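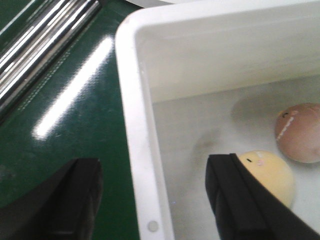 ## Plastic bins: cleaning, sorting and storing

Most houses end up with a dozen plastic bins and no system for them. The tips on this page cover the ordinary kind with an open top and solid walls, the sort used for toys, pet things, pantry overflow and garage odds and ends.

### Washing a bin

Empty it outdoors if you can and knock out the grit before any water goes in. Grit turns to paste when wet and scratches the floor of the bin as you wipe.

Use warm water and a squirt of dish soap. A soft dish brush gets under a rolled rim better than a cloth does. Rinse, then stand the bin on its side to drain. If you set it upside down on a flat counter, water stays trapped in the rim and runs down the wall later.

For gray smudges on white plastic, make a paste from baking soda and a little water. Rub with a damp sponge in small circles and rinse well. Skip scouring powder and steel wool. They take the mark off but leave a dull patch that picks up dirt faster than before.

Permanent marker comes off with rubbing alcohol on a cotton pad. Change the pad often. Try a spot on the bottom first, as some colored plastics go cloudy.

### Getting rid of a smell

Wash first. Then crumple newspaper into the bin, enough to fill it halfway, and leave it overnight. For onions or fuel, you may need to do this 2 nights running with fresh paper. A dish of plain white vinegar set in the bin under a towel also helps.

Sunlight works well but keep it to an afternoon. Plastic left out all summer gets brittle, and the corners are the first place it cracks.

### Sticky labels

Warm the label with a hair dryer on low, lift one corner with a fingernail, and pull slowly, keeping the label flat against itself. Cooking oil takes off what's left. Leave it on for ten minutes, wipe, and wash with soap or the next label won't hold.

If you relabel often, don't stick anything on the bin at all. Punch a hole in a card and tie it to the handle, or clip it to the rim with a clothespin.

### What goes where

Sort by how often you reach for a thing, then by weight.

- Daily items go between hip and shoulder height.
- Heavy items go on the bottom shelf. Canned goods, paint and tools all count as heavy.
- Light, bulky items such as blankets and beach toys go on top.
- Holiday things can go wherever is hardest to reach.

Give round things a bin with high sides. Balls, dog toys and loose yarn roll out of a shallow tray every time the shelf gets bumped.

Before loading a shelf, check the rating. A light garage rack may say 200 pounds per shelf, but that figure assumes the weight is spread evenly. One bin of floor tiles in the middle is a different matter. Put heavy bins over the uprights at either end.

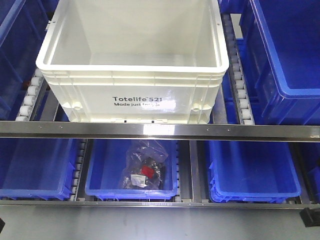

Leave a gap of 2 inches between bins if your shelves are deep. You need room for your fingers, and a bin that has to be wrestled out tends to bring its neighbor along. In a damp basement the gap also lets air move behind the bins.

Keep one bin free for things that need to go somewhere else in the house. Carry it around with you when you tidy up and empty it as you go.

### Sizes

A bin you can't lift when full is too big. I stop at 40 quarts for anything that goes above the waist. Books need something much smaller.

Buy a few at a time and stay with one model if you want them to stack. Rims vary from maker to maker even when the capacity is the same. I had Kamex and Nesura bins mixed together for years and neither would sit in the other without jamming.

To free two stuck bins, pour a little cold water into the inner one and set the outer one in warm water for a few minutes. Twist gently and pull. A strip of cardboard down one side stops it from happening again.

### Repairs

A hairline crack in a wall can be slowed by drilling a tiny hole at the very end of the crack. Then cover both sides with duct tape. Don't use a cracked bin for liquids or for anything you lift over your head.

Super glue doesn't hold on most bin plastic. Ottó Orbán wrote in to suggest stitching a split with small zip ties through drilled holes, and I tried it on an old recycling bin in April. It's ugly and it's still in use.

When a bin is past fixing, drill drainage holes in the bottom and grow potatoes in it, or keep it in the car trunk for muddy boots. Check the number on the base before you put it out with the recycling. Not every town takes rigid plastic at the curb.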